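Workshop notebook — couples' listening study, Tuesday

Pilot of the evening exercise with the second group. Kayode and Debora ran the room, I took notes. Same plan as last time: ten minutes of one partner talking about the day, the other only repeating back, then swap.

Two couples skipped the repeating and went straight to giving advice. Debora let them carry on and brought it up afterwards. I would have stopped them sooner, but their talk at the end was the most useful of the night, so leave it as it is for now.

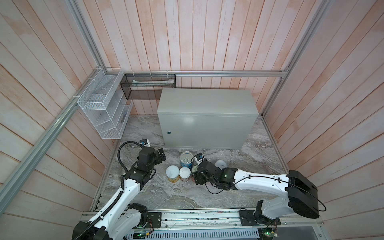
The question about going to bed at different times got long answers again. Several people said the hour after the children are asleep is when they argue. One woman said she needs to sit by herself first and her husband takes it as a sulk. Oluwatosin wants to split this into two questions, one about tiredness and one about wanting time alone. Agreed.

Diary sheets: 368 back so far out of the ones we posted. Tobiloba has typed up 200. The tick boxes for "felt close" and "felt heard" are being filled in the same way nearly every time — either people can't tell them apart or the wording is poor. Try "we talked about something that mattered" in place of the second one.

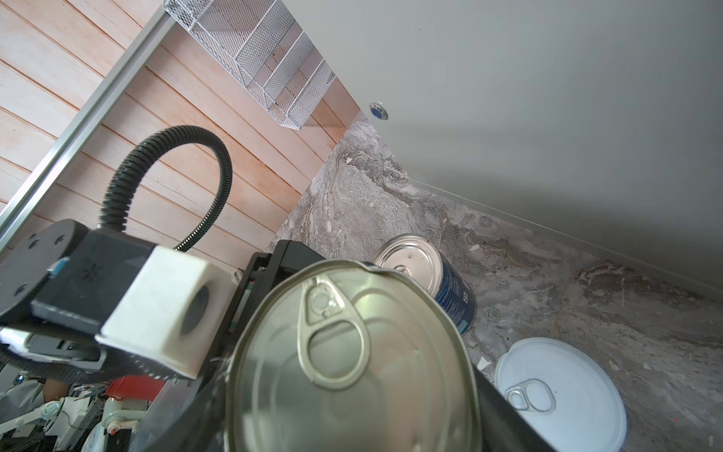
Large can, ring pull facing up.

Abimbola read through the Jonau handout and found it too long. The part on asking for affection without it sounding like a complaint is good and should go on page one. The rest can be cut by half. She also wants the word "spouse" changed to "partner" all through, to match the sheets.
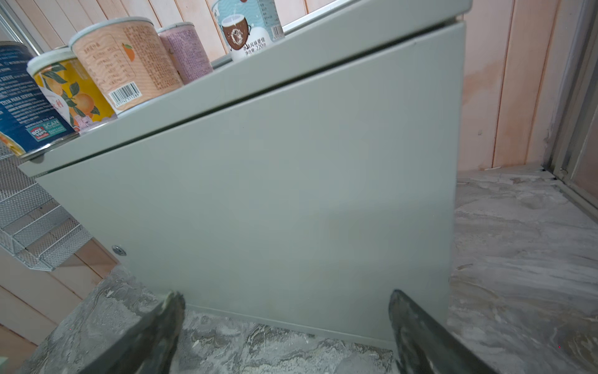
To do before the next session

Reword the diary sheet and send to Kayode.
Shorten the handout (Abimbola).
Finish typing, then check for sheets with no couple number (Tobiloba).
Ask Debora whether the swap needs a bell. People kept looking at the clock.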